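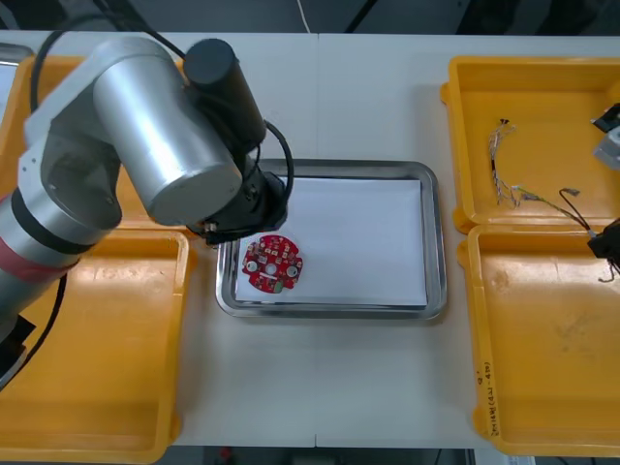 How do engineers choose a gripper for a robot arm? They give each gripper the same jobs, many times over, and write down how often it does them right.

A gripper is a robot's hand. Thin metal fingers can be good for small parts, like a circuit board. Wires are harder — they bend and slide.

At Torwood, two grippers each got 2,000 tries at picking up a wire. The first one dropped it 133 times. The second dropped it 67 times, but it was slower. Now the team has to decide which matters more.

67 shares · 3 comments

We use cookies to remember your settings. OK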